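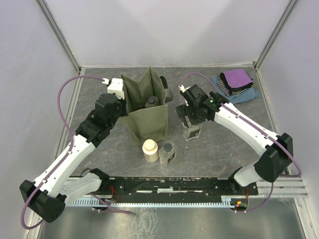
Home Topics Unanswered Tags Members Log in

Can a two-arm setup bag groceries and toiletries yet, or is it still a demo?

I do the fulfillment side for a small refill shop in Grenholm. We sell soaps, oils and shampoo in mixed bottles, and every order goes out in a soft fabric bag. On a busy day in September we packed 102 bags, nearly all of them between 2 and 6 p.m. The work is dull and hard on the wrists.

I keep reading that bimanual arms can now do this kind of task, with one arm on the bag and the other loading. Before I spend time on it I would like to hear from someone who has run such a cell for more than an afternoon. Specifically:

- Does the bag have to be held open the whole time, or will a stiff enough fabric stand by itself?
- How bad are clear bottles for the cameras?
- What cycle time should I expect per item?

Budget is small but not zero. I can change the bag if that helps. I can't change the bottles, customers bring half of them in themselves.

Annick Hervieu

Lionel Cordier

I ran a bench cell on this task for most of a year at Bumden, two arms facing a fixed table, parallel grippers, learned policy from teleoperated demonstrations. Our final data set was 2541 episodes. Take the numbers below as one cell's results and no more.

Bag. Hold it. A boxy bag with a firm base will stand open on a table, but the first bottle that touches the rim going in pushes that side over, and then the opening your policy saw a second ago is a different shape. We kept one gripper on the rim for the full load. This costs you an arm, so you get no parallel picking. I would still do it that way. Straps were our largest single source of faults: a loop that falls across the opening catches a bottle or a finger, and the arm has no good way to feel that it has happened. Fold the straps outward before you start.

Clear bottles. Bad with a depth camera, tolerable with plain color images. Depth returns through clear plastic are mostly holes, or they give you the tabletop behind. A policy trained on color views alone did fine once it had seen enough of them. A label helps, a dark cap helps more. If your table has a busy pattern it shows through the body of the bottle, and you should expect to need more demonstrations than you would on plain matte gray.

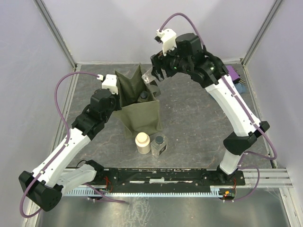 Order of loading also matters. Put a tall one in upright near the side you are holding, then work away from it. If the bottle goes in at a tilt you need clearance between its low end and the far panel, and the gripper has to open inside the bag without knocking the one already standing there. We lost more time on release than on grasp. Wider fingers made the grasp better and the release worse, so we ended with narrow ones and rubber pads.

Cycle time. About 24 seconds per bottle when nothing went wrong. Over a test run of 247 bottles we had a person step in often enough that the average was well above that. A person does it in three or four seconds.

For 102 bags in four hours, no. For an overnight run of identical orders with someone checking in the morning, maybe, if you can live with the odd bag on its side.

refill_stubbs

Skip the arms. Get a wire bagging frame, the kind that holds the mouth open at counter height. We bought a used one at Stubbs and the wrist complaints mostly stopped. Bottles go straight down, no twisting.

Todent_tech

Agree with most of what Lionel wrote, with one correction on depth. Active stereo with the projector off does better on clear plastic than his post suggests, as long as the lighting is even. It is still not good enough to grasp from alone.

The frame in the post before mine is also the right first step if you automate later. A fixed mouth at a known height frees the second arm, and most of the difficulty in this task is the fabric. With the bag fixed I would expect a single arm to manage standard bottles at a slow, steady rate. Customer-supplied bottles are another matter — pump tops and trigger sprayers especially. Sort those out and pack them by hand.

Annick, what do the bags weigh when full? Our small arms were comfortable placing single bottles but could not lift a finished bag off the table, so someone had to clear the station after every order. Include that in the labor figure before you compare it with what you pay now.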